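Right, I promised an update on the box of brass bits from my uncle's shed. Kettle's on, here goes 🧵

First off, thank you to everyone who told me to put the wire wool DOWN. I'd already done one corner of a door plate and it's gone horribly pink and scratchy, so lesson learned (sorry, door plate).

What's in the box: hinges, drawer pulls, two candle snuffers, a bell with no clapper, a bag of curtain rings, and a lot of round tags and discs that I can't make head or tail of. Some have numbers. One says 2637 and another says 3315, both stamped a bit wonky, which I love.

Yurii Kushnir messaged to say they could be cloakroom or locker tags. He grew up near Stirnby and reckons the old baths there used something similar! I haven't found a match yet but I'm keeping that one in my head.

Cleaning so far: warm water, a drop of washing-up liquid, an old toothbrush, then dry it straight away with a tea towel. That's it. I did try lemon and salt on one of the hinges and it came up very bright, almost too bright, like something off a hotel door.

Still deciding whether to polish the discs at all. My sister says yes, shine the lot. I say the worn ones feel nicer in the hand and you can't put that back once it's gone. We had words over the biscuits.

Anyway, my favourite of the bunch. Not a clue what it is, but I'm so fond of it 👇 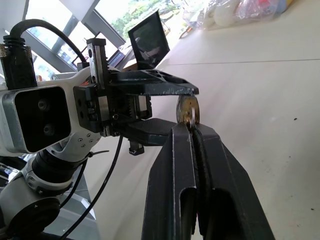 Worn brass disc, little silver ring at the bottom. Staying exactly as it is.

If anybody knows about discs like this with a ring on, please shout. Key fob? Bit of horse harness? Something off a curtain?

Next job is the bell. I need a clapper for it, and there's a chap at Trivden who sells odds and ends by the scoop, so I'm off there in the morning with a fiver and a carrier bag.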